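Most of the noise complaints logged in Irirdale's converted mill buildings have nothing to do with machinery. They concern speech. A tenant on one side of a hall can follow a phone call on the other, and the usual remedy, a thicker rug, does very little.

Reinaldo Guimarães has measured rooms for the Hurgate tenants' association since the second mill was divided. His kit is a sound level meter, a tripod and a box of balloons. He bursts a balloon, records the decay and reads off the reverberation time, defined as the interval in which the level drops by 60 decibels. In a furnished office he wants to see less than 0.8 seconds. The large hall at Hurgate, with a floor area of 559 square meters, gave 2.9.

The cause is ordinary. Brick, glass and sealed concrete absorb very little sound at the frequencies that carry consonants. Each syllable is still in the air when the next one arrives, so people raise their voices, and the background level climbs with them.

Kátia Brito, the architect for the Ovden block, treated the ceiling first. Her crew hung 234 mineral wool baffles in rows, each 40 millimeters thick, with open air on both faces. A baffle hung this way absorbs on two sides, so it does more work per panel than the same material glued flat to a slab. The reverberation time fell to 1.1 seconds.

Low frequencies were harder. Thin panels barely touch anything below 250 hertz, and the ventilation at Ovden produced a steady hum at 120. Brito had the fan mounts replaced and added deep corner absorbers on the north wall.

Walls come next, and Guimarães advises treating two that meet at a corner. Two parallel bare walls will keep a flutter echo going even under a good ceiling. Furniture helps a little. Hard desks and tables return sound upward, where the baffles can catch it.
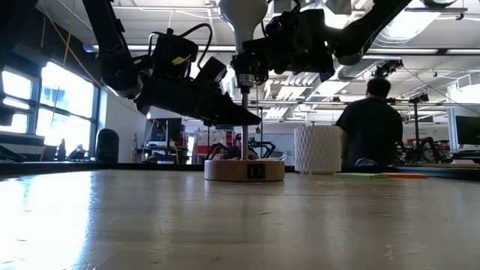

The Hurgate hall is due for its own baffles in November. Guimarães will repeat the balloon test at the same 6 positions, with the doors shut and the fans running.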